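Multi-clip drying hangers – worth it or a tangle trap?
Laundry & Closets > Air Drying

mayu_h
Feb 16, 2025
ok so dryer died in January and I'm drying everything inside now. Got one of those cream plastic hanger bars with the row of hooks and metal clips dangling off them. Great for socks

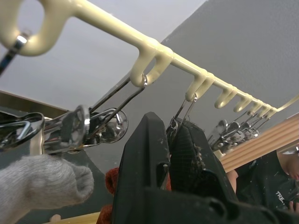

but every time I take it down the clips swing together and lock up. Wires through wires. Spent longer untangling than hanging. Anyone got a trick? Or do I just go back to the folding rack

noemidl
Clip every clip to something before you move it. Empty ones too. I clip them onto the bar itself, or onto each other in pairs.

rusty_hinge
Folding rack. Had a clip hanger for one winter, gave it to my sister. Marks on everything, waistbands especialy

noemidl
marks are from clipping the front of the waistband. clip at the side seams, problem gone

rusty_hinge
Not gone on leggings. Tried it.

S. Yagi
Leave it hanging. Mine lives on the shower rod and only the clothes move. No tangles at all in 3 years. The mess starts when you lay it flat in a drawer or toss it on the bed

mayu_h
shower gets used by four people so it has to come down lol. but clipping the empties I can do

reiko.m
Second vote for pairs. Also start from the far end when you load it, otherwise you're reaching past wet socks the whole time. And heavy stuff in the middle or the bar tips.

S. Yagi
Disagree on the middle, depends how it hangs. If it's on a rod by the loop at one end, weight goes nearest the loop.

reiko.m
oh fair, mine has a center hook. Ignore me then

rusty_hinge
Do metal clips rust tho? That was my other thing. Orange dot on a white shirt, never came out

noemidl
Cheap ones yes. Chrome ones ok until the plating chips. Wipe them down once in a while – lint sits in the springs and holds water

mayu_h
Update, clipped all the empties up on the bar last night and carried it to the bedroom. One tangle instead of total knot. I'll take it. Still want a rack for jeans, is the Jodetum one any good? Only 40 inches of wall to work with

rusty_hinge
had the Jodetum, legs wobble but it folds flat. Measure it opened out, not the size on the box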